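Skirnton College
Domestic Practice and Home Care, Unit 4: Clearing a Table
Handout to go with the lecture. Notes by Olesia Nechyporuk

4.1 What we mean by a cleared table

The Grimlow manual, which most of you will have second-hand, says on page 71 that a table is cleared "when it is ready for its next use." I have never found this much help. Ready for whose next use? A table that will do for a jigsaw may be a poor place to roll pastry. In this unit we use a duller test. Larger items have gone to wherever they live, loose bits are in the bin, and the tools you used are put away. If the brush is still lying on the table, you haven't finished.

The manual also treats clearing and cleaning as the same job. I'd keep them apart. Clearing is about objects and crumbs. Cleaning is about the surface, and we come to that in the next unit with cloths and sprays (and a good deal of doubt about the sprays).

4.2 Big things first

Sort before you sweep. Play food and real food often end up on the same table in a family home or a child care room, and they go to different places. A shiny yellow corn cob with very even kernels is probably plastic and belongs in the toy box. Pick it up if you aren't sure.

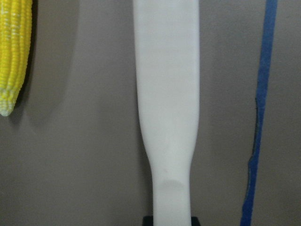 The usual advice is to group everything by kind before moving any of it. Yadav Home Services trains its staff this way and claims a saving of 27 per cent in time. I asked how the figure was reached and got a brochure. In a big kitchen after a party I can believe grouping helps. On one small table it mostly means handling every item twice. Try both ways at home this week and write down what you find, including if you find no difference at all.

Long-handled things deserve a moment's thought. Lay them down flat if they are standing, or take them away early, or your sleeve will do it for you.

4.3 Brush and pan

The brush and dustpan are older than any of the gadgets sold to replace them. The Hinico table sweeper, passed around in the lecture, rolls over crumbs nicely and then drops a fair share of them when you lift it. The package says otherwise. Make up your own minds, but test it with something lumpier than sugar.

For a tabletop, keep a set that never touches the floor. I don't much care about colour or brand. A plain wooden-handled brush with dark bristles is fine, and so is a beige pan, though pale crumbs are easy to miss in one. Look at the front lip of the pan before you look at anything else. A lip that has warped will let fine crumbs slide under it however carefully you sweep.

Working order:

1. Set the bin where you can reach it without carrying a full pan over the part you have already swept.

2. Put the pan down with the scoop facing the mess and the handle away from it.

3. Sweep in short strokes toward the pan. Long strokes look efficient and flick things onto the floor.

4. If crumbs are sitting on top of something else, deal with that first. Tip or brush them off over the pan. Sweeping around the object and lifting it afterward gives you a second mess where the first one was.

5. Draw the pan back a little and sweep again. A fine line of dust often stays at the lip, and one more stroke doesn't always get it. A damp cloth will.

6. Empty the pan low inside the bin and tap it gently.

Some teachers like to mark a practice table into squares with tape, so that students work through one square at a time. It does show up missed patches. I am less convinced that it teaches anyone to clear a table without tape on it, and crumbs do like to gather along the edge of tape. Use it early on, then try the same job on a bare surface – the results may be humbling.

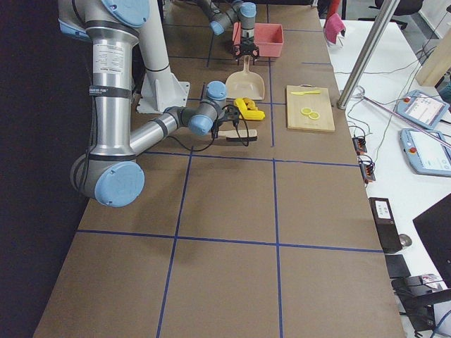
4.4 Things you will be told

"Always sweep from the back to the front." Reasonable on a table against a wall. On a table you can walk around, start at the end farthest from the bin.

"A vacuum is more hygienic." Perhaps. It depends on the vacuum, and nozzles that have been under the couch should stay off the table.

"Never sweep by hand." I do it for toast crumbs, into a cupped palm, and then wash my hands.

4.5 For next class

Bring your notes on grouping, your own brush if you have one, and a dry cloth. Read the Grimlow chapter on surfaces and mark any claim that comes without a reason.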